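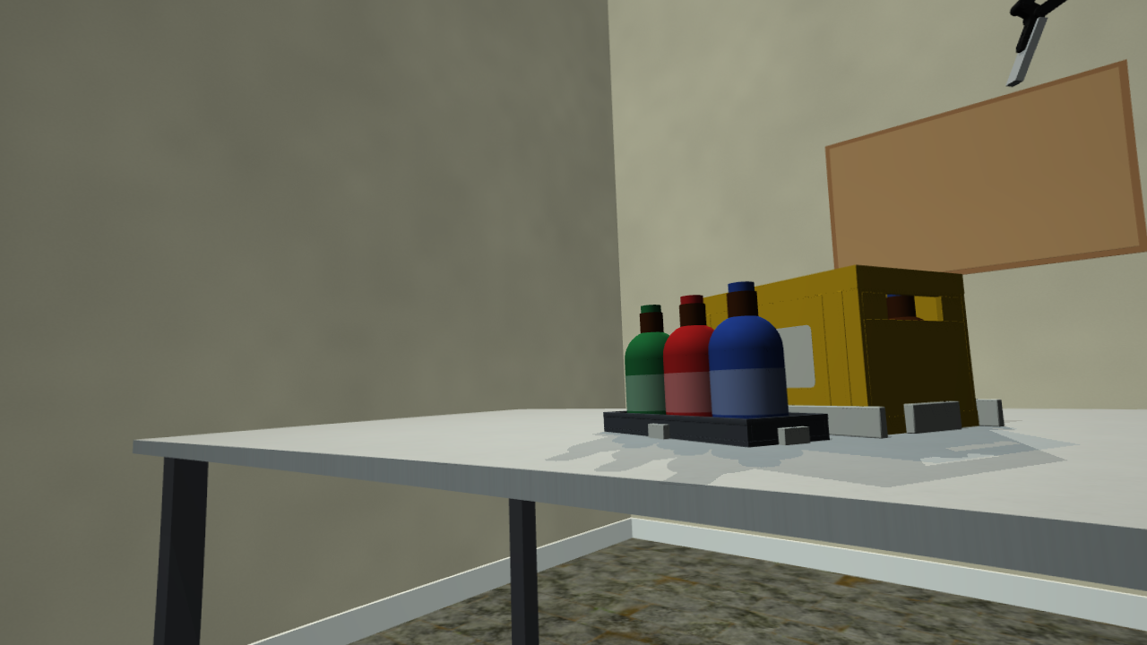

Eluned Price wrote to me that her ginger syrup always goes cloudy and tastes more of sugar than of ginger, and she asked if she should boil it longer. I think the boiling is already too long. My own first batches were the same, so I will write down the whole method as I make it now.

Kitchen > Drinks > Syrups and cordials

What you need

600 g fresh ginger
900 ml water
600 g raw or white sugar
the juice of one lemon
a small pinch of salt
clean bottles with lids that close well

Choose ginger with tight skin. When it is wrinkled it has become dry inside, and the flavour is hot but flat. Young ginger gives a mild syrup with a nice smell. The older one, with more fibres, burns more on the tongue, and I prefer it for winter.

1. Prepare the ginger

Wash it well and brush the soil out of the corners. I don't peel it. Cut it across the fibres in slices as thin as a coin. A grater also works, but then you will have much more sediment, and this was the main trouble in Eluned's syrup.

2. Cook it slowly

Put the slices and the cold water in a pot with a lid. Bring it up to the boil, then turn the heat down at once until you see only small bubbles at the side. Leave it with the lid on for 32 minutes. The sugar does not go in yet.

Turn off the heat and let the pot stand for one hour. In this hour the water takes a lot of flavour, so please don't skip it even if the kitchen already smells ready.

3. Strain

Pour everything through a sieve lined with a cotton cloth. Let it drip by itself. If you squeeze the cloth you win a few spoons of liquid, but the starch comes also, and the syrup will be cloudy. Some white starch will sink to the bottom anyway. Wait ten minutes and pour the clear part carefully into a clean pot.

4. Add the sugar

Warm the liquid again, add sugar and salt, and stir until you feel no more grains under the spoon. Let it simmer for five minutes. Take it from the heat and stir in the lemon juice.

It will look too thin. It becomes thicker when it is cold, so judge it the next day.

5. Fill the bottles

Rinse the bottles with hot water just before filling, and use a funnel. Close them while the syrup is still hot, let them cool on a towel, then put them in the fridge. I write the day on a piece of tape. My last batch was finished after 27 days and was good until the end, but if you see mould or bubbles, throw it away.

How to use it

One part syrup to five parts cold soda water is my usual glass. It is also good in black tea, or over sliced oranges. The cooked ginger slices can be rolled in sugar and dried in a low oven.

Filed under: Syrups, Ginger, Make at home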